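**Mirard Home Screening Kit — romantic comedy edition**

Status: in stock at the Tanville warehouse. Orders placed after 29 December 2023 ship in the first week of February.

The Mirard kit is a boxed set for people who host movie nights at home or in a small hall. This edition is built around one feature, *The Haslam Wedding*, a 95 minute comedy about two sisters who rent the same barn for the same Saturday. The film comes on Blu-ray with a license for one non-ticketed showing to a group of up to 40 people.

## What is in the box

- Feature disc, 95 minutes, color, English with optional English captions
- Short film disc with 2 shorts by the same director
- Printed host guide
- 9 discussion cards
- Door sign and a blank sign-up sheet
- License certificate (keep this with the disc)

## About the film

The story starts slowly. The first half hour is mostly phone calls and seating plans, and some groups get restless. It picks up once both families reach the barn, and the long dinner near the end is the best part of the movie. The humor is mild. There is some drinking and a few swear words, and we would not show it to children under 12.

The shorts can run before the feature. *Udell Road* is the stronger one. The other is quieter and works better after a break.

## What you need

The kit does not include a player, projector, screen, or speakers. The disc is Region A and will not play on a DVD-only machine. Any Blu-ray player with HDMI out is fine. For a full group of 40, use separate speakers — dialogue in the barn scenes is soft, and the sound built into most small projectors is too thin for it.

Play the first two minutes before your guests arrive. Captions are off by default and are turned on from the disc menu.

## License terms

One showing, free entry, no advertising outside your own group. You may collect money for snacks. A second showing needs a new certificate, which can be ordered without the box.

## Returns

Unopened kits can be returned within 40 days. Once the seal on the license envelope is broken we can only exchange a faulty disc. Send the disc alone, in a padded mailer, with your order number on the outside.
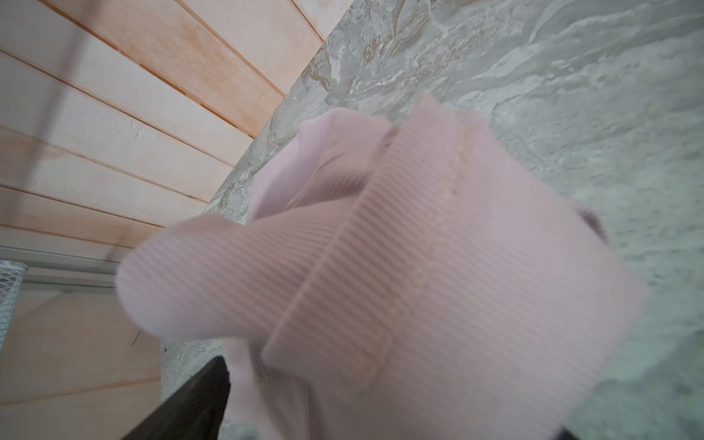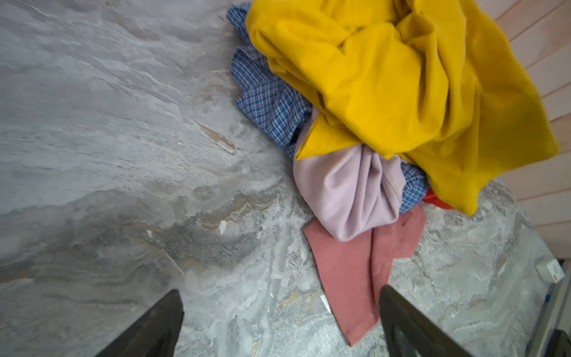

*Top: pink ribbed knit, close up. Bottom: clothing on a gray marble-patterned floor.*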